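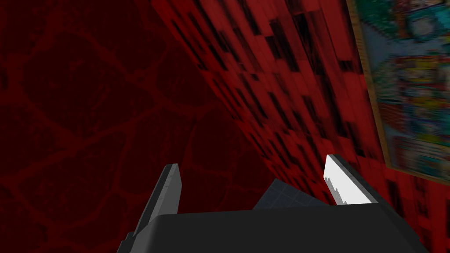
Handout 7: Good practice for door tasks in simulation

Welcome back, everyone. Last time we talked about stopping distances, and this time we come to doors, which sound terribly dull until you have to write the rules for them. Please read this before the practical, and do bring your own copy of the Sergate house rules (the short version will do nicely).

Rule 1. Log the starting pose of both arms before anything moves. I know it feels fussy when the simulator will happily reset itself, but two runs that begin differently can't be compared fairly, and you'll be cross with yourself later. 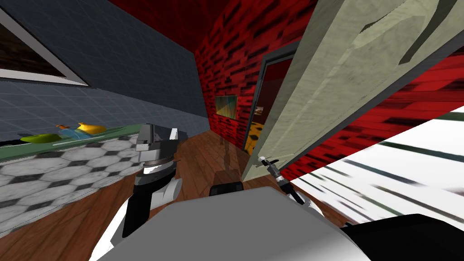 Rule 2. Keep the approach to the handle slow. For our course the arm should be down to walking-the-dog speed well before contact, and we ask for 3 clean approaches in a row before you go on to pulling or pushing.

Rule 3 is the one people lose marks on, so do take your time over it. 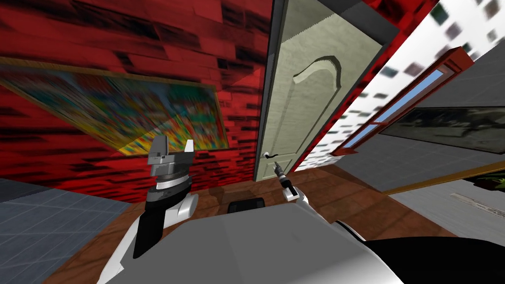

Contact must be checked, never assumed. A gripper that looks as if it has arrived may still have a little way to go, and from head height it is very easy to fool yourself. Look at the right gripper by the green door: its tip is below the handle and there is still a slight gap, so a log entry reading "handle grasped" would be wrong at that moment. Write "near handle, no contact" and leave it there – the markers much prefer a modest entry to a hopeful one.

Rule 4. The idle arm counts too. Give it a parking pose, write the pose down, and include it in your collision check. The Goller worksheet has a box for this on page 2.

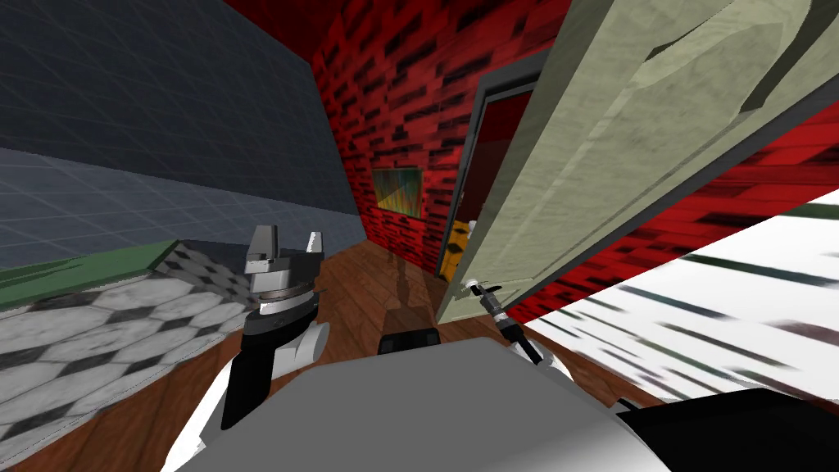
Fig. 4. Left gripper upright, right arm reaching up towards the door handle.

For the practical, please write up one approach under all four rules and save it in the Clakosus folder.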